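The Terholm Reading Stand and Book Rest

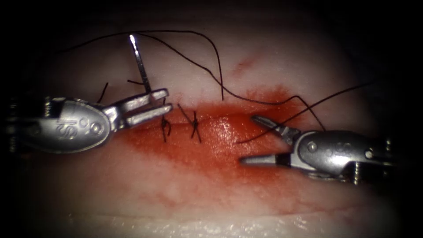 What it's for

If you are the sort of reader who packs more books than socks, the Terholm was made with you in mind. It holds a travel book open at the page you want, so you can have your coffee in one hand and a pencil in the other, and it folds down flat enough to slip into a coat pocket when it's time to catch the train.

Otis Whitfield drew the first one for his own use, after a long November on the Bundside ferry with a hardback history of the old caravan routes that would not stay open (he is still grumbling about it, and he never did finish the chapter on Samarkand). We have been making them in our Kunbridge workshop ever since, and we're still very fond of them!

Details

Solid beech with brass hinges
3 reading angles
Takes books up to 2 inches thick
Folded length: 22 cm
Page clips lined with soft felt, kind to older paper

Choosing a size

The regular Terholm suits paperbacks, memoirs and most guidebooks. For atlases and big illustrated histories you'll be happier with the Marti, our wider stand, which has a deeper ledge and a second pair of clips – it is heavier, though, and probably best left on the desk at home.

Care

Wipe with a dry cloth and give the wood a little beeswax once a year.

Item no. 477. Page updated June 4, 2020.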